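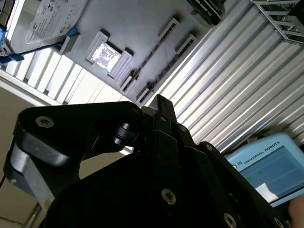

I bought this drive carrier from Wurnasitz in November, after the old one from Wei became too loose for daily use. It is a simple product and I did not expect much for the money. The plastic is pale grey and quite stiff, and the blue bracket sits along the side of the hard disk with a small tab that my thumb finds easily. I like also the two long slotted connectors on the panel - they run parallel, and the dark pins are fine, so please be patient when you push something in.

Now the less good points. The instruction sheet is one page and the letters are very small. Delivery to Vimville took longer than the shop promised, and my first e-mail got no reply. I paid 40 euros, a fair price I think, but for 260 you can have the complete set from Jurau.

Four stars from me.

07/09/2022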